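Call for Participants: Snack Table Clearing and Sorting Study

Sudel Center for Household Practice, Drostgate Campus
Posted February 12, 2020

The Center invites adults to take part in a study of how people clear a table after a light meal. Applications are open until the end of April.

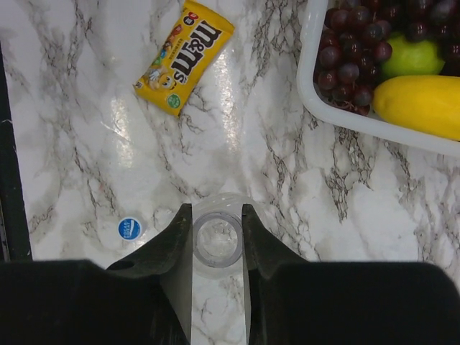
Jae-hoon Wi
Study Coordinator, Sudel Center for Household Practice

Participants will be asked to clear a small table of food, packaging and drink containers, deciding what is to be kept, what is to be recycled and what is to be thrown away. Items include artificial fruit, wrapped candy, plastic bottles and their caps, and disposable cups. No special knowledge is required. Participants should work at the pace they would normally keep at home.

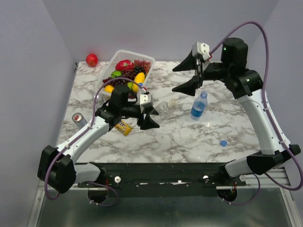
The table, with the fruit basket in place.

Each participant will attend 4 sessions in the Theodorakopoulos Building. The arrangement of items differs from one session to the next. A short interview follows the final session and covers the participant's usual habits in sorting household waste.

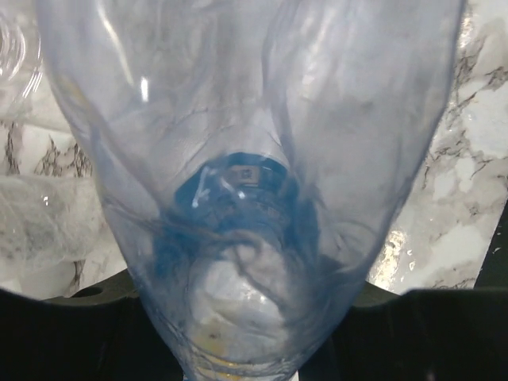

A clear plastic bottle with creased walls.

Applicants must be 18 or older and able to lift and handle light objects with both hands. Persons with a known allergy to nuts, chocolate or fresh fruit should state this when applying. Previous participants in the Sendutum packaging survey are eligible.

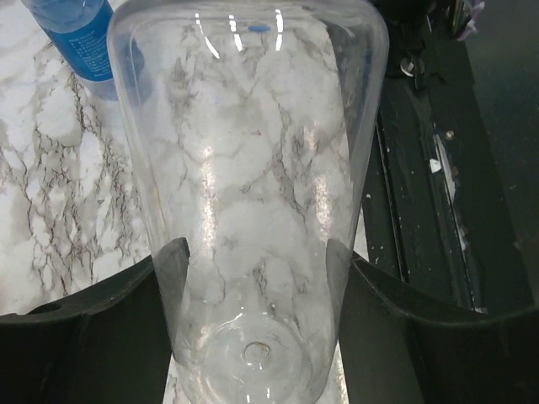 Clear plastic cup on its side.

A payment of $200 will be made on completion of all sessions. Partial attendance is not compensated. Travel costs within the city are not reimbursed, but parking at Drostgate is free to participants on session days.

To apply, submit the participant form to the Study Coordinator, Room 7, Theodorakopoulos Building. Applicants will be notified of the outcome in writing. All responses are held in confidence, and participants may withdraw from the study at any time.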